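Sorting the railway letter stamps

4 min read

I have been putting off the railway letter stamps for years. They came to me in a shoebox with a lot of other odds and ends, and each time I opened it I took out the easy things and put the lid back on. In July I ran out of easy things.

For anyone who hasn't come across them, railway letter stamps were sold by railway companies in Britain from the 1890s. You paid the company a fee to carry your letter by the next train, and the ordinary postage went on as well. The letter could be posted on from the far end or kept at the station until called for. Many of the preserved lines took up the idea again later on, mostly for visitors and collectors, and those later issues make up the bulk of what I have.

The box held 84 items once I had thrown out the torn labels and a few raffle tickets. Of these, 19 are on cover and the rest are loose, some mint and some used. The largest group is from the Nellcombe line, which seems to have brought out a new stamp whenever it painted an engine. The Pevlow branch is the next biggest. After that it is ones and twos.

My first plan was to arrange everything by date, and that fell apart in one evening. Plenty of the Nellcombe stamps have no year on them, and the covers only help when the cancel is readable. Several are struck in purple ink that has spread into the paper. I have two covers with the same stamp where one is clearly later than the other, going by the definitive next to it, so the stamp was on sale for a good while.

The second plan was by line and then by face value. This works better. The values went up over time, so you get a rough order without having to claim a year you can't prove. Where the old value has been overprinted with a new one I put the overprint straight after the original. There is one Pevlow stamp with the overprint upside down. I would like to think it is a proper error, but a small line with a hand stamp and a bored booking clerk could turn out as many of those as it liked, so it goes in the album with a pencilled question mark.

I am using Hebden pages, the heavier cream ones, with clear mounts for the mint stamps and corners for the covers. They cost more than I wanted to pay. I had a go with cheaper pages on the Channel Islands locals and they bowed as soon as there was a cover on both sides, so I now put covers on the right-hand page only.

Writing up is the slow part. I do it by hand in pencil first and go over it in ink a week later, when I have had time to change my mind. I keep it short: the line, the value, the colour, the perforation if it matters, and anything odd about the cancel.
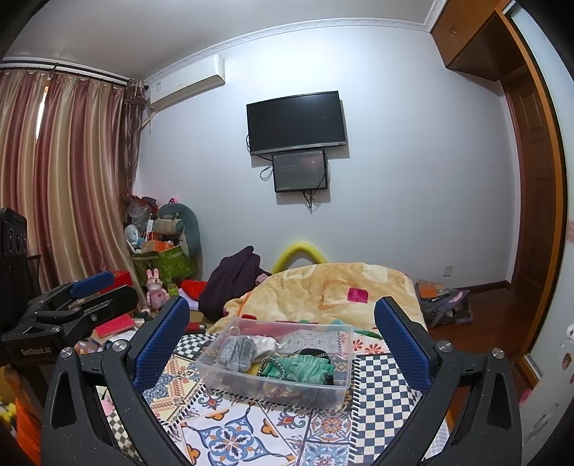 The one cover I can't place has a Pritolby label in green, tied by a straight-line cancel with no date. The number 3176 is printed at the top in black. I first took it for a parcel number, but it is in the same type as the rest of the label, so it is more likely a sheet or control number. The postage is paid by a single definitive which has its own machine cancel, and the town name in that has missed the envelope. The address is typed and the flap was never stuck down, which makes me think it was made up for a collector and handed over in a packet.

I have looked through the two catalogues I own and Pritolby isn't in either. One of them stops well before the preserved lines got going, so that was no surprise. The other has a section at the back for lines that only issued for a season or a gala, and I hoped for something there but had no luck. If you have the same label without a number, or with a different one, I would like to hear from you in the comments.

In the meantime it has a page to itself at the end with a space left underneath. The Nellcombe section is finished apart from the inking. Pevlow is mounted but not written up, and I still need to go back over the blues in daylight, as I am fairly sure I have mixed up two shades.

We use cookies to see which posts are being read. By carrying on you agree to this. Accept | Settings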